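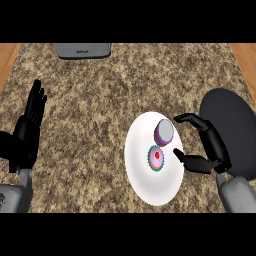 The cake, the plate and the hand that wouldn't let go

04/03/2020

I promised a few of you an update on the kitchen simulation, and I'm sorry it has taken me so long (January rather ran away with me, and then so did February). The short version is that I have spent most of my evenings chasing one fault, and I think I have finally got hold of its tail.

Golley, for anyone new, is my two-armed simulated robot, and Tamley is the pretend kitchen it lives in. The job is a simple one on paper. There is a plate on a granite worktop with a little pink-topped cupcake on it, and a purple cylinder right up beside it, and the right hand has to come in and take the one without bothering the other. The left hand has nothing to do but wait.

I set it going overnight for 2,443 tries, and went to bed feeling very pleased with myself. In the morning I found 854 of them had failed, and nearly 100 of those in the same peculiar way. The fingers closed, the cake came up nicely, and then at the moment of release the hand simply stayed shut and the arm carried on to its next position, dragging everything with it! In one run the plate went clean off the worktop.

I blamed the friction settings first, which cost me a whole weekend, and then the shape of the cake. I even made the serrated teal edge smoother, and felt quite guilty about it afterwards, and put it back.

The trouble was in the timing. The release command was being sent 13 steps too early, while the hand was still busy closing, and it was quietly thrown away. Nothing checked whether the fingers had opened before the arm moved off. On a real machine, with somebody's wrist in the way, that would be a very nasty fault indeed, and it has made me go back through all my other scripts with a cup of tea and a sinking feeling.

So now the arm waits until the hand reports itself open, and if it hears nothing it stops where it is. I'm running the whole lot again tonight.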